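How to Refinish a Wooden Tabletop with Hardwax Oil

Clarnarham Home Workshop
Updated 07/02/2025

Most wooden tables can be brought back with sandpaper, patience and two thin coats of oil. This guide covers a solid wood top with an old varnish or lacquer finish. If your top is veneer, you can still follow the finishing steps, but skip the coarse sanding and start at 180 grit by hand.

What you need

Random orbit sander with dust extraction
Sanding discs in 80, 120, 180 and 240 grit
A cork block and one sheet of 400 grit paper
Tack cloth or a lint-free cotton rag
Hardwax oil, clear, satin
White application pads
Nitrile gloves, dust mask, safety glasses
A metal can with a lid, half filled with water

Check what is on the table now

Put a drop of denatured alcohol on the underside or in a corner that won't show. Wait a minute and touch it with a rag. If the finish goes sticky, it is shellac, and you can take most of it off with alcohol and a scraper before you sand. If nothing happens, try lacquer thinner the same way. Lacquer will soften. Polyurethane will mostly sit there and has to be sanded or stripped.

If the table is old and painted, test the paint for lead before doing anything else. Do not sand lead paint.

Wash the top with warm water and a little dish soap, wipe it down, and leave it overnight. Furniture polish with silicone in it is the usual cause of small craters in a new finish. If you suspect it, wipe the top twice with mineral spirits, turning the rag often.

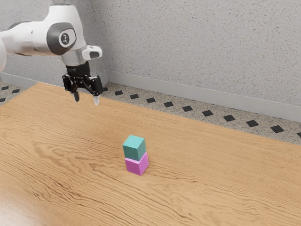 Kacper Cieślak: I did an oak dining table this way in March and would add that you should raise the grain once before the last grit. I skipped it and the top felt like a cat's tongue after the first coat. Had to go back to 240 and start the oil again.

Raising the grain is covered under step 3. It matters more on oak and ash than on maple.

Step 1. Sand off the old finish

Start with 80 grit. Keep the sander flat and let its own weight do the work. Pressing down slows the disc and leaves swirl marks that only show up once the oil is on. Move along the grain, one overlapping pass after another, at the speed you would use to iron a shirt.

Change the disc when it clogs. Varnish heats up and balls on the paper, and those little balls scratch. Expect to go through several discs at this stage and far fewer after it.

Stay away from the edges until the middle is bare. It is easy to round over a crisp edge without noticing. Do the last inch by hand with the cork block.

Step 2. Work through the grits

Go to 120, then 180. Before each change, draw light pencil lines across the top and sand until they are gone. Vacuum between grits so that a stray piece of 80 doesn't get dragged around under the finer disc.

Look at the surface with a lamp set low at one end of the table. Scratches throw shadows that you will miss under a ceiling light. Fix them now with the grit you are on, or go back one.

Step 3. Raise the grain

Wipe the whole top with a damp cloth. Damp means wrung out hard. Let it dry for two hours, longer in a cool room. The surface will feel rough. Sand lightly with 240 by hand, along the grain, until it feels smooth again, then vacuum and go over it with the tack cloth.

Do not sand finer than 240 at this point. A polished surface takes up less oil and the color comes out patchy.

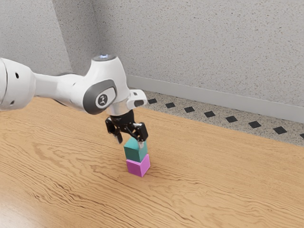
1,600 words in the full guide with printable checklist

Step 4. First coat

Stir the oil well, down to the bottom of the can. The satin additives settle. Put a small amount on the pad, about a tablespoon for a place setting's worth of table, and spread it thin. Work in strips the full length of the top so that you always have a wet edge to come back to.

After ten minutes, wipe off anything that is still sitting on the surface. Check the can for the time on your product, as some want less. Too much oil is the most common mistake. It dries tacky and collects dust for weeks.

Leave it for 24 hours with a window cracked open.

Step 5. Second coat

Rub the top very lightly with the 400 grit paper on the block, two or three strokes per area. Wipe off the dust. Apply the second coat exactly like the first but use half as much.

Coat the underside too, at least once. A top finished on one side takes up moisture unevenly and can cup.

Rags and pads

Oily rags can heat up and catch fire without a spark. Drop them in the can of water and close the lid, or spread them flat outdoors on concrete until they are stiff. Never leave them in a pile or throw them in the kitchen trash.

Using the table again

You can put light objects on it after two days. Wait a full week before wet glasses, tablecloths or hot dishes. For cleaning, use a damp cloth and mild soap. When a spot starts to look dry, rub in a few drops of oil, wait ten minutes and buff it off.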